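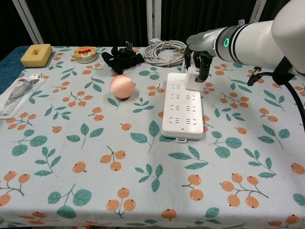
5. Connecting the Luik heater to power

Before you start, put the heater on a flat floor and turn the main switch to OFF.

1. Unroll the power cord to its full length.
2. Push the plug completely into the socket. It must not move when you touch it.
3. Turn the main switch to ON and wait for the short beep.
4. Choose the heat level with the round button.

Note: If you use a power strip, read its label first. The total load must stay under 3000 watts.

CAUTION: Do not cover the cord with a carpet - it can become too hot.

If the display shows code 219, see Section 7.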